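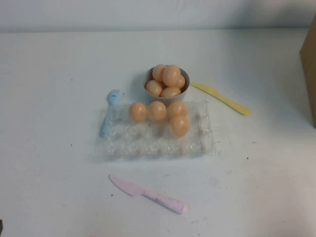 Kitutance Neighbor Lunches
Progress report to the Nowakowski Fund, second period

We're well into spring now and I'm writing this with the kitchen door propped open and a pot of soup going behind me, so please forgive any hurry in the sentences. It has been a really good stretch for us! When we wrote to you in the winter we had one lunch a week, a borrowed table and a lot of worry about whether people still wanted to sit down with strangers after so long indoors. They do. They want it very much.

What we said we would do

The grant was for three things: to open a second weekly lunch at the Tirnel Street hall, to set up phone calls for people who can't get out, and to pay for a part-time organizer. The lunch and the calls are up and running. The organizer post took longer than we planned (we advertised twice), and it was filled in March, so that line of the budget is underspent. I'd like to talk with you about carrying the difference over into the summer.

The lunches

We have now welcomed 102 people to the two lunches, counting each person once however often they come. A lot of them live alone. Many told us on the sign-up sheet that they had got out of the way of eating with other people and felt shy about it, and you can see that at the door, where somebody will hover with their coat on and say they're only stopping for a minute. Then the bread goes round and they're still there when we stack the chairs.

Tirnel Street is a noisier crowd than our first group, I love it. There's a card game that has taken over the corner by the radiator, and the players have asked if they can stay until three. The hall has agreed. We moved the start to 11:45 because the bus gets in just before then and people were waiting outside in the rain.

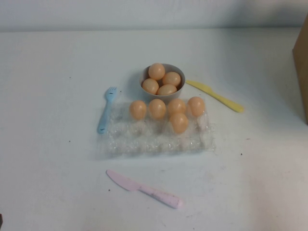

Remigiusz Brzozowska

The phone calls

This is the part I was least sure of and it's the part I now talk about most. Each caller is matched with one or two people and rings them at the same time each week. We wrote a short guide for callers, then threw half of it out after the first month, since the people being called didn't want to be asked how they were coping. They wanted to talk about the football, or what was on the stove, or a niece's wedding that had been put off and put off and was finally going ahead.

Two pairs have started meeting for coffee on their own. We didn't set that up and we don't keep track of it, but I was so happy to hear it.

We did lose some callers when work schedules went back to normal. Evening calls are harder to cover than mornings, and a few people have had to wait longer for a match than I'd like. The new organizer is starting with this.

Money

Food costs are higher than we budgeted, mostly dairy and cooking oil. We've covered the gap so far with a bread donation from Grinex, the bakery on the corner, and by cooking more beans. Hall rent is as expected. Phone costs are lower than expected, so I'd ask to move that small saving over to food. The full sheet is attached to the email.

What has been hard

Getting the word to people who don't already know us. Posters work badly. The pharmacy works well, and so does one guest bringing another. We also have several men on our list who have signed up and never come, and I'm planning to ring each of them myself. If other projects you fund have had luck with this, I'd be very glad of an introduction.

The hall kitchen has one working oven. We manage, with casserole dishes going in shifts and a certain amount of shouting.

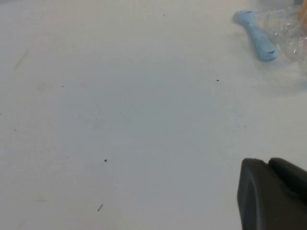 Next period

We'll keep both lunches going through the summer, with a shorter menu in the hottest weeks. We want to try a shared walk before the Tirnel Street lunch for anyone who'd like to come, at the pace of whoever is slowest. Caller recruitment will run through May, with evenings first.

You asked last time if someone from the Fund could visit. Yes, please! Come hungry, come to Tirnel Street if you can only manage one, and let me know beforehand if there's anything you don't eat. I'll send the dates when the hall is closed along with the budget sheet.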